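Does a Shared Study Table Change How Long Students Stay?

Reading time: 3 min

Student project report by Rosalinda Galang and Taner Taşdemir

Background

The ground floor of the Karakaya building has two study rooms. Room A has single desks along the walls. Room B has large shared tables. Teachers told us that students leave Room B earlier, and there was talk of replacing the tables with desks. We wanted to check this before any money was spent.

Method

We ran the study in July, during the summer term. Students signed in on a paper sheet when they sat down and signed out when they left. No names were used, only a number from a card at the door. We collected 100 sign-in records from each room. Records with no sign-out time were thrown away and replaced with the next complete one.

We also handed out a one-page survey. It asked what the student was working on, whether they came alone, and what bothered them in the room. We got 50 surveys back, 13 of them from people who had used both rooms.
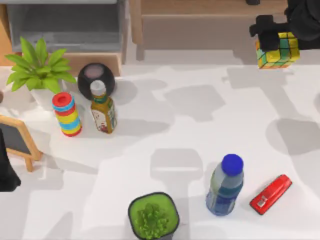

Noise was the part we had planned least well. We borrowed a Trokine sound meter and took a reading each hour, but the first set of readings was taken right next to the hallway door. We moved the meter to the middle of the room and started over, so the noise data covers a shorter period than the sign-in data.

Results

Students in Room B did leave earlier in the morning. After lunch there was almost no difference. Students who came with a friend stayed longer in Room B than in Room A, and students who came alone did the opposite.

The most common complaint in both rooms was the light, which we did not expect. Noise came second in Room B. In Room A it was a lack of outlets.

Cost

Taner asked for prices on new desks. The cheapest offer, from Ranov, was $900 for one row, without delivery. Desk lamps would cost much less, and they would deal with the complaint we heard most.

Limits

Summer classes are small, and both rooms were never full. Some students may have forgotten to sign out until they were already outside. We would like to repeat the study in the fall with a timer at the door. We would also put the question about light first on the survey and leave more space for the answer.

Related reports
Bus Delays on the Pultska Route
Which Vending Machine Snacks Sell Out First
Rainwater Use in the School Garden

Contact the project office | Copyright Karakaya Student Reports | Back to top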